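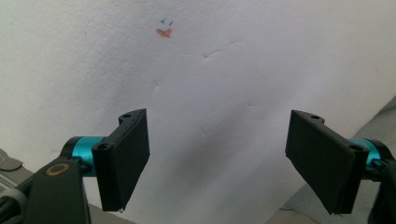

Drying Shrinkage of Lime Plaster on Interior Partition Walls
Project report, building materials course
Group members: Marlies Frei, Pieter Van Acker, Ferdinand Lehner
Supervisor: Johanna Gisler

1. Background

Lime plaster shrinks as it loses water. If the surface dries faster than the layer behind it, tension builds up near the surface and fine cracks form. The course notes treat this as a question of water content only. We wanted to know how much the sand grading matters when the water content is held constant.

2. Materials

Two mixes were prepared with the same lime putty, supplied by Tatex. Mix A used a single-size sand. Mix B used a graded sand from the Bălan pit, washed and oven dried. Both mixes had a binder to sand ratio of 1 to 3 by volume. Water was added until the flow table gave the same spread for both, and the water content was then fixed for the rest of the work.

Test panels were cast on clay board cut to 329 mm by 326 mm. The board was dampened before plastering. Workwood lent us the edge battens, which set the coat thickness.

3. Method

Panels were stored upright in the curing room, out of direct sun, with the door closed. Length change was read between brass studs with a dial gauge, at the same time each morning. Crack length was traced onto clear film and measured with a map wheel. Readings by Lehner and Van Acker were compared on the first panel and agreed within the resolution of the gauge, so later panels were read by one person only.

One panel of Mix A was dropped during handling and is left out of the results.

4. Results

Total traced crack length on the Mix A panels was 1099 mm. On the Mix B panels it was 326 mm. The cracks in Mix A formed a closed network, mostly in the upper half of each panel. In Mix B they were short and started at the battens — we consider these an edge effect.

Length change followed the same order but the gap was smaller. Most of the movement in both mixes took place in the first week. After that the curves are flat within reading error.
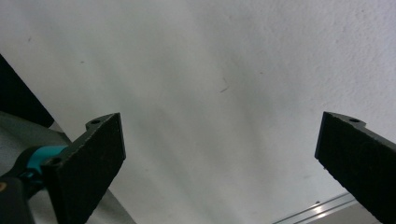 Does a second coat hide the cracks from the first?
A thin second coat covers them at first, but a crack that is still moving will come through again. The first coat should be left until the gauge readings are steady.

5. Discussion

Graded sand leaves less space between grains, so less paste is needed to fill it, and it is the paste that shrinks. The results fit this explanation but do not prove it. The two sands also differ in grain shape, which we did not measure. Marlies Schwaiger pointed out at the April review that suction of the clay board varies between batches. All our boards came from one Mikden batch, so the comparison holds, but the absolute values may not carry over to other boards.

6. Further work

Repeat with both sands sieved to the same grading. Record room humidity with a logger — we only have spot readings, and those for the second week are missing.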